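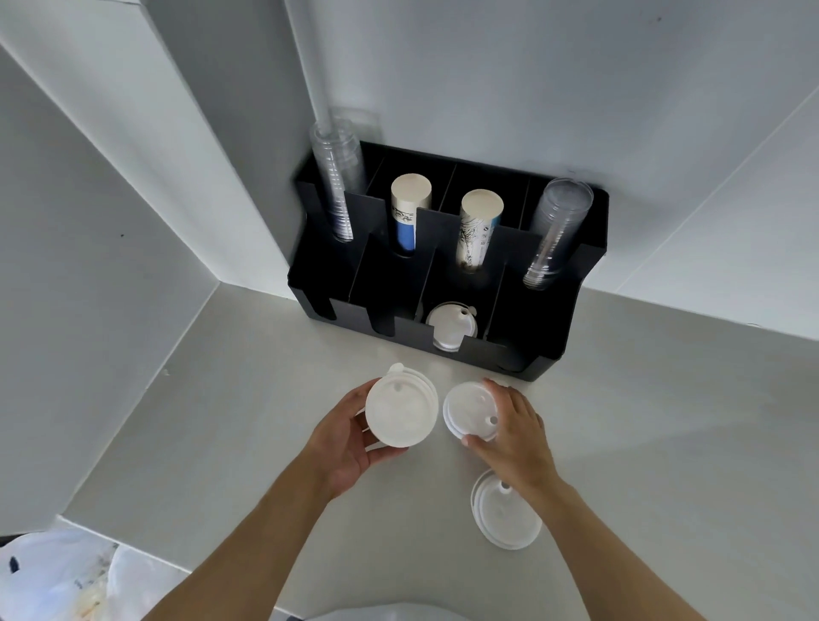
Mechanical royalties

A mechanical royalty is the money a songwriter gets when somebody makes a copy of their song. The name goes back to player piano rolls, which were mechanical copies of a tune, and it stuck through vinyl, CDs and downloads. I still think it's a great name!

Who gets paid

The writer and the publisher share it, often 50/50, though I've seen all kinds of splits. The singer doesn't get a cent of it unless they also wrote the song - that trips up a lot of new bands (it tripped me up too, on my first record with Lovdale). We pressed 900 copies and I had no idea a cover on side two needed its own license.

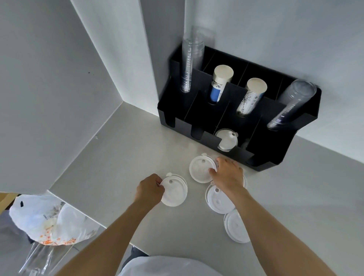 Small labels

Little labels like Morstead and Grenier usually handle the paperwork themselves. Grenier's catalog had 79 songs last time I looked, 19 of them covers, and every cover needs a mechanical license before it goes to the plant.

Not the same as performance royalties

Those come from radio, bars and concerts, and they're collected separately. If you write your own stuff, sign up for both. My Zalewska statement shows up in November, and I read it over coffee.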